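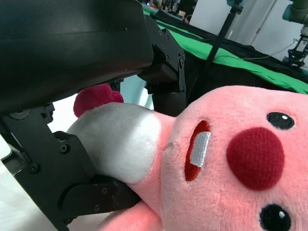
Clustirholm Toy Drive Is Back for October

By Myroslav Savchuk

I'm so happy to share this one - our toy drive returns to Clustirholm this October, and we want 1000 toys for local kids! Plush, puzzles, board games, bring whatever you like, as long as it's new. Wikidero has put out drop-off bins at 13 shops, and Matar Bakery is giving a free roll to anyone who stops by with a toy before 3 p.m. (get the rye). Gift wrapping starts at the library the same month, and I still need 20 helpers.

Contact: Myroslav Savchuk, Clustirholm Toy Drive | © Clustirholm Toy Drive | Back to top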